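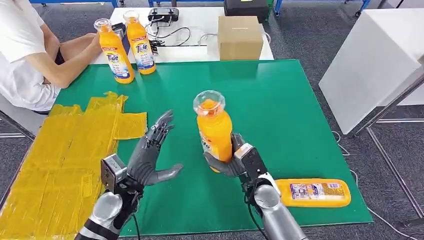 In praise of the green mat

2 Oct 2024

I have packed parcels on bare wood, on old newspaper, on a folded duvet and once, during a very busy May, on the lid of a chest freezer. I am now ready to say that none of them comes close to a plain green mat on a white table. It's the best thing you can give a packing bench, and I'd put it ahead of a fancy tape gun or a better chair!

It's the colour I love most. Put an orange bottle down on green and you can find it again without looking twice, even when it has tipped on its side and you've got your head full of postcodes. Clear caps show up well too. On a white table a clear cap is as good as gone, and I've spent far too much of my life patting worktops for them.

At Gruvus, where I did my first proper packing job, we had brown benches, brown boxes and brown paper, and everything small went missing in the middle of it. I thought I was careless. Then I moved to Fluken, where the benches were green, and within 18 days I had stopped losing labels. Same hands, same eyes — just a better background.

I feel nearly as strongly about yellow plastic. I know people find a heap of it untidy, all wrinkled and sliding over the edge of the mat, but I'd much sooner have a pile at my left elbow than a neat roll in a cupboard across the room. You reach, you pull, you carry on. A working table ought to look a bit lived in, and a pile you can see is also a pile you can see running low.

What I won't put up with is the mess spreading to the shelves. Shelves should be dull and strong and painted a colour you can spot from the door (blue gets my vote every time).
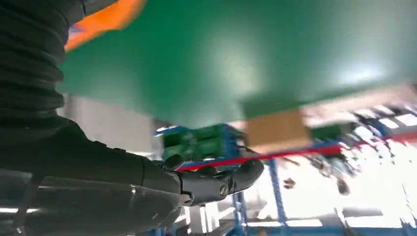
Blue racking, with a cardboard box on the upper shelf.

A friend who runs the stockroom at Rønning thinks colour is a luxury and says grey steel holds a box just as well. It does, of course. But she has 258 shelves in there, every one of them grey, and I have watched her walk past the one she wanted and come back for it.

So if you've got a spare corner and a few things to post, start with the mat. Get one bigger than you think you need, lay it flat and leave it there. Mine stays out all year, and I still like walking in and seeing it.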